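Ermont Athletic Supporters Board
Home > First Team > Match Talk

Thread: Koubek out, season on hold, what now
Replies: 13 | Views: 1337 | Shares: 4

northbank_lou
OK so no football till August at the earliest, going by the league letter. May 2020 and I'm sat here rewatching the Oltimard home game for the third time. Still can't believe we lost it 2-1. One up at the break, totally in control, then Koubek moves Van Wyk out to the left on the hour and the whole thing falls apart. Both goals down the right side we'd just emptied.

Anyway now the club's confirmed Koubek is gone by mutual consent. Fair? Not fair? I say overdue.

halfway_line_hal
Overdue?? He kept us up with a squad of kids and two loans. The second goal was a deflection. You can't sack a manager on a deflection.

northbank_lou
Not sacked. Mutual consent.

halfway_line_hal
lol ok

tinpot_terry
Lou is right about the switch though. Van Wyk had their left back on toast the first 45. Set up the goal, hit the post, won about every header. Then he's moved and we dont see him again. I was in the east stand right behind it and the bloke next to me was yelling it before it even happened.

Deflection or no deflection the cross should never of come in.

goalmouth_gina
Hal has a point on the squad. Look at who was on the bench that day. Two keepers, an 18 year old, and Rarkix the striker nobody's seen finish a 90 since he signed. What's he meant to change it with?

Also mutual consent means he got paid something. Would like to know how much with no gates coming in.

tinpot_terry
Rarkix is the shirt sponsor Gina

goalmouth_gina
Oh god. Too long without football. I meant the tall lad.

halfway_line_hal
That's the funniest thing on here since March.

northbank_lou
Right, trying to keep this useful. I've gone back over the second half and made notes, will put them up here in bits. Also finally sorting the program collection, got 259 of them out of boxes and onto shelves, home and away, oldest one is older than me. Missing most of the cup years. If anyone has spares send me a message, will pay postage.
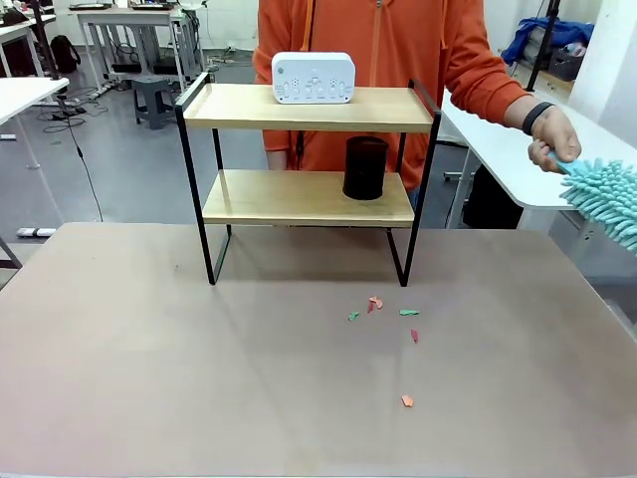

SECOND HALF NOTES — OLTIMARD (H)

46-52: We're fine. Ball mostly in their half. Two corners, both wasted, short one was awful.

52: Their sub comes on, number 14, quick. This is the moment. Nobody on our bench reacts. Full back is already on a yellow.

60: Van Wyk goes left. The kid comes inside. So now our right side is one full back on a yellow card against their quickest player. I mean come on.

64: First goal. 14 gets to the line, cuts it back, tap in. No blame on the keeper.

71: We nearly score from a free kick. Should say that, for Hal. Good save.

78: Second goal. Same side. Yes it deflects. But he has all day to hit it.

After that we just lump it. Not one shot on target from 71 to the end.

halfway_line_hal
Good notes, fair play. But you've skipped WHY he moved him. Sizwe Van Wyk was carrying a knock, he went down just before half time and was holding his hip. Koubek said after the match he wanted him out of the one on ones. You can say take him off instead, fine. But it wasn't some mad idea out of nowhere.

northbank_lou
If he's hurt take him off. Simple.

halfway_line_hal
For who? See Gina's post.

eastlondon_exile
First post in ages, been following from abroad. Watched that one on the stream which froze for both goals so thanks for the notes Lou, only way I found out how they went in.

My two cents, the manager wasn't the problem and the switch wasn't either. It's the midfield. We've been overrun in there since the fall. When 14 gets the ball for the first goal there's no one within 15 yards of him and that's not the full back's job. Watch it again and look where our two sitters are. One's walking.

tinpot_terry
Which one's walking

eastlondon_exile
You know which one.

goalmouth_gina
He's had a bad year but he played through it. I'm not having a go at him. The captain before him walked as well and he got a testimonial.

northbank_lou
Just rewatched. Exile's right, he is walking. Didn't spot it in three goes. Doesn't let Koubek off for me, if your captain's walking at 64 you do somthing by 65. He used one sub all second half. One! In the 85th.

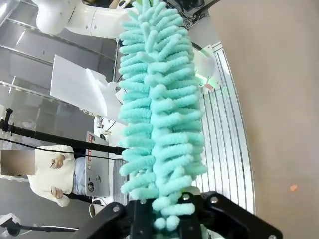

And it wasn't a one off. Same against the bottom side away, same in the cup, sits on his hands till it's gone then throws the kid on for five minutes. I like the man. He came to the supporters dinner and stayed till the end, talked to everyone. But a home crowd of 1337 and half of them could see it coming. Next one in has to be braver than that.

halfway_line_hal
And who's the next one? With what money? We got 300 season tickets sold before it all stopped and people are asking for refunds. This is my whole point. You get rid of a decent man in the middle of a shutdown and you end up with whoever is cheapest.

tinpot_terry
Youth coach will get it. Calling it now.

goalmouth_gina
Wouldn't mind that. He's had the under 18s playing lovely stuff, pressing high, proper wingers. I saw them twice in the winter, pitch was a bog and they still passed it. Give him till Christmas.

halfway_line_hal
Youth football is not the same thing. He's never had to leave out a 33 year old who's got kids and a mortgage.

eastlondon_exile
True but somebody gave Koubek his first job too.

On refunds, I'm not asking for mine. Don't judge anyone who does. Would be nice if the club wrote to people tho, had nothing but the one letter and it had the wrong year on it.

northbank_lou
Same, letting them keep it. My brother wants his back, he's off work, totally get it.

Will do the first half notes tomorrow if anyone wants them. It's mostly nice things about Van Wyk.

tinpot_terry
Do it. And do the away one, the 3-3. I only got there for the last 20 minutes, bus broke down.

goalmouth_gina
Was that the one with the dog on the pitch

tinpot_terry
No that was the cup

halfway_line_hal
Do the 3-3. Koubek made three changes that day and every one of them worked. Funny how that never comes up.

northbank_lou
Two of them worked. Third one gave the penalty away.

halfway_line_hal
Never a penalty.

Page 1 of 1
Share this thread (4)
Contact the moderators | © Ermont Athletic Supporters Board | Back to top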